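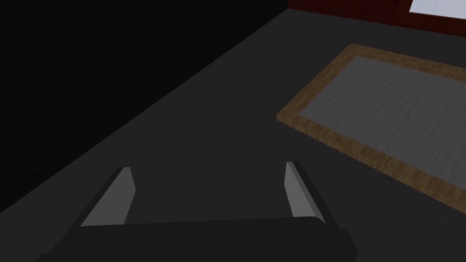
Shobha Nadar
Allotments Secretary, Grirkamwood

Water charges go up in April, and plot holders will see the change on their next rent letter. A full plot will pay 45 pounds a year for water and a half plot will pay less in proportion. The old rate had stood for several years, and last summer's bill came to 527 pounds more than we took in.

Most of that went through the lower tap, where a joint had been leaking under the path. It has now been dug out and replaced. The trough by the compost bays has a new ball valve too, so please don't prop it open with a stone to fill it faster - the valve will stick and the trough will run over all night.

Hosepipes may still be used for filling butts before 9 in the morning, for 15 minutes at a time. They are not to be left running or tied to a stake. If someone is waiting, let them have a turn.

The bulk order for water butts goes to Famitz on the last Monday of the month. So far 18 people have put their names down. The price includes a lid and tap but not a stand, and old pallets stacked two deep will do the job. Names on the sheet in the hut, please, with your plot number written clearly.
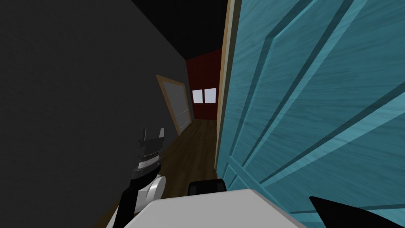

Can I pay the water charge in two parts?

Half is due with your rent and the other half by the end of July. Write "split" on the slip when you return it and you will get a second letter in June.

Seed potatoes are in. Collect them from the hut on Monday between 10 and noon and bring your own bags.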